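Endard Hand Gripper, Build and Set-up Guide
Section 6: Fitting the pads and the first grip 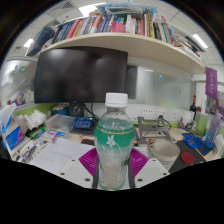 Fig. 6-1. Test grip on a plastic drink bottle, pads on either side, cap up.

By now you have a gripper that opens and closes, and a strong wish to pick things up with it. Most of the trouble people bring to the Stusteo bench begins at this point, so please do the steps in order. Allow an evening. Pejman Yazdani wrote the original version of this section and allowed 20 minutes, which is why there is a revised version.

You need: the two printed fingers, two ribbed pads, the finger screws from bag 3, the small hex driver, a ruler, rubbing alcohol, a lint-free rag and a plastic bottle with its cap on.

6.1 Fitting the pads

1. Take the fingers off the carriage. Yes, you just put them on in Section 5. Sorry.

2. Wipe the inner face of each finger with alcohol and let it dry. Prints that have been handled a lot may need a second wipe.

3. Dry-fit each pad before peeling anything. The ribs run across the finger. If they run along it, bottles will slide out in a stately manner and you will blame the motor.

4. Peel the backing, line up the pad with the tip end of the finger and press down toward the base. Hold for a slow count of 13.

5. Leave both fingers pad side up overnight. The adhesive will feel ready long before it is.

NOTE: Pads from the February batch were molded slightly wide. Trim the overhang with a sharp blade, cutting away from the rib side and away from your thumb.

6.2 Putting the fingers back

1. Set the carriage fully open and unplug the supply.

2. Fit the left finger first and run its screws in until they just touch. Repeat on the right.

3. Close the fingers by hand until the pads meet. They should touch along their whole length. A gap at the tips means one finger is sitting on a burr. Find it and file it off.

4. Tighten each screw a little at a time, working back and forth. Stop when snug. The screws go into plastic, and plastic keeps a grudge.

CAUTION: Do not use threadlocker on the finger screws. Some brands attack the print, and the finger may let go weeks later while holding something you liked.

6.3 Setting the travel

1. Plug in and open the Annan setup page. Go to Travel.

2. Press Close with nothing between the pads. Once they touch, read the raw position. On our builds it lands near 300. Enter your own reading as CLOSED. Ours is for comparison only.

3. Press Open and enter that reading as OPEN. The highest number you can get from the sensor is 1,017. If you see exactly that, the sensor has run out of range and the magnet needs to move inward by a hair.

4. Save. The page does not save for you, whatever the green tick suggests.

6.4 The first grip

Choose a bottle that stands up by itself. Glass can wait until Section 8, as can anything with coffee in it.

1. Stand the bottle on a flat surface. Clear enough room for the fingers to open all the way. The rest of the desk can stay as it is.

2. Bring the open fingers up on both sides of it, keeping the bottle centered between the pads.

3. Set the force limit to Low and press Close. Keep your free hand near the stop button and off the bottle.

4. Let the motor settle, then look at the pads. Both should be in contact. If one finger does all the work, go back to 6.2, step 3.

5. Raise the gripper by the width of a finger and hold it there. If the bottle slips, set it down, add one step of force and try again.

6. Open the fingers with the bottle resting on the surface. Opening them in midair is also a test, but of the floor.

CAUTION: A thin-walled bottle will fold before the motor complains. If the sides start to buckle, back off the force at once. A loose cap makes this wetter than it has to be.

NOTE: Corey Harawira ran the same pair of pads for 630 grips before one edge lifted, and he was not gentle. If yours lift in the first week, suspect step 2 of 6.1.

6.5 If it misbehaves

Fingers chatter when closed: force limit too high for the object, or a flat spot on the rack.
Closes, then reopens by itself: OPEN and CLOSED were entered the wrong way round. Swap them and save.
Nothing moves: check the supply. You unplugged it in 6.2.

Ustutwood bench copy, revised 2023-09-17. Continue to Section 7, Cable Routing, once you can lift and lower the bottle without holding your breath.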